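Kano Street Shared Kitchen — members meeting, minutes
October, started 7:10 pm, back room

Present: 14 members, plus the two from upstairs who came in for the storage item and left after. Apologies taken as read. Typed up fast from my notes, corrections to me before next meeting please.

1. Last minutes
Agreed. One fix — the dehydrator is on loan from Drolletti, not bought. Will change in the file copy.

2. Dry goods wall
Long one. New shelving from Apaza is up, wobbles on the left, shim under the foot for now. Top shelf bulk flour and sugar, middle is tins and jars, bottom for anything heavy. Several people unhappy that the spice tins went back in a different order from the one on the list. Agreed the list wins. If you don't like the list change the list, bring it to a meeting.

Shelf labels are peeling already. Paper ones no good near the kettle. Try the plastic slide-in kind, 25 to a pack, get 2 packs and see.

Question whether personal tins can stay on the shared shelf over the holidays. Yes if named and dated. Anything with no name goes in the box by the door for two weeks, then it's fair game. Objection noted (saffron, last year, we all remember).

3. Lids
Carried over from last time again. State of play — too many tins without lids, too many lids without tins. The drawer under the window doesn't close anymore. Some lids are dented from being stacked with the pans on top, and a couple have rust starting inside the lip so those should go out whatever fits them.

Proposal: everything out of the drawer, onto the white tops, match up what we can in one go. Lids down flat, one at a time, try each against the tins, matched pairs straight to the shelf. No piling. Last time we piled them and they got mixed up again by lunch.

Discussion on which way up to dry them after washing. Inside up and you can see any water sitting in there, inside down and it leaves a ring on the counter. Went back and forth. Settled on inside up, wipe round the lip with a cloth, dont just leave it to drain.
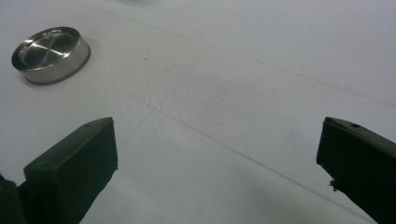
Shallow steel ones are the worst to match, as the small tins come in two sizes that look the same till you try to push the lid on. Suggestion to put a dab of paint on the bottom of the tin and the inside of the lid. Not inside, said three people at once, food goes in there. Outside then, on the side wall. Someone pointed out paint chips off polished metal in the wash. Scratch mark instead? Left open. Try a sticker dot on a few and report back.

Odd lids kept for one month in the Wolura crate, then scrap metal. Agreed, one against.

4. Counter tops
Joins between the panels are holding crumbs. Fine to wipe over but every so often they want doing properly, soft brush, along the line, then a damp cloth. No knives in the joins!! There's a nick near the sink end already and we are not replacing a panel over that.

Bleach spray — stop using it on the tops, it's for the floor. The mild stuff is in the blue bottle. Bottle needs a lable.

Asked if we should seal the joins. Quote from Apaza was higher than expected, and it means no kitchen for a whole day. Put off until after the holidays.

5. Money
Shelf fund had 32 dollars left after the shelving. Slide-in labels and sticker dots out of that. Rest stays put. Jar for the tea money is short again, please just put the coins in.

6. Bookings
Jam group wants the early slot all month. OK provided the big pans are washed AND dried and back on the hooks. Bread people fine where they are. Evening slots still free, put your name on the sheet, not in pencil.

Dehydrator has to go back to Drolletti before the end of the month. Anyone with apples, get on with it.

7. Any other business
— Fridge seal. Still bad. Still being looked at.
— Oven gloves gone missing again, one left-hand one remains.
— Request for a second cutting board for onions only. Yes.
— Window latch, sprayed, seems better.
— Can people stop putting the scale away with the bowl still on it.

Actions
Lid sort, whoever is on the morning rota, before the jam group comes in
Labels and dots, me
Shim for shelf foot, proper one, ask Apaza
Blue bottle, done while we were talking
Saffron, no action

Closed 8:35. Next one same room same time, bring your own mug.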